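Care of the Dining Table

Residents of Estivent House are asked to clear the table by 30 minutes after each meal. Plates should be scraped, stacked by size and carried to the kitchen on a tray. Cups are not to be stacked.
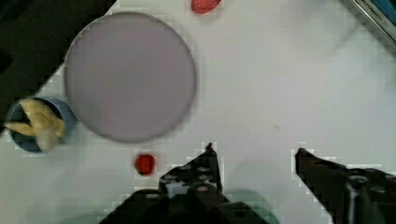
White tabletops mark easily. Wipe with a soft damp cloth and a little washing-up liquid, working towards one end, then dry at once. Scouring pads and bleach must not be used. Tea stains may be treated with bicarbonate of soda paste, left for 4 minutes and rinsed off.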